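4. Appointment Announcements and Their Readers

When Grandivetti hired a head of communications, the news ran to 748 words, most of them adjectives.

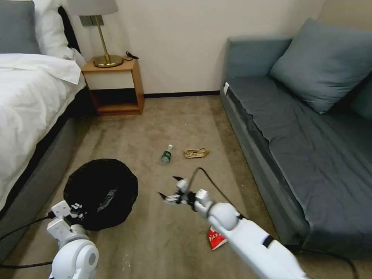 Figure 4. Bed, nightstand and table lamp.

Who reads an announcement that a company has hired an executive? Mostly people who already know: the new hire, the new hire's former coworkers, and trade reporters who were sent it twice.

We collected 500 such announcements from companies in and near Murville, all issued before December, and coded each for what it told an outsider. The typical release gave the person's title, a previous employer and a strong sense of everyone's excitement. Duties were harder to find. Grewal, a maker of kitchen scales, promised that its new vice president would "drive alignment," and we were unable to learn what was out of line.

Departures were a quieter business. Only 7 releases mentioned the person who had held the job before, and 2 of those did so by accident, having left the old name in the contact line. Omik announced the same position three times in our sample and was thrilled on each occasion.

Coders agreed readily on titles and dates but split over the category "reason for hire," which we had expected to be easy. We kept it in the analysis - with less confidence than the releases would have shown - and report it separately in Section 5, along with the wording of the coding sheet.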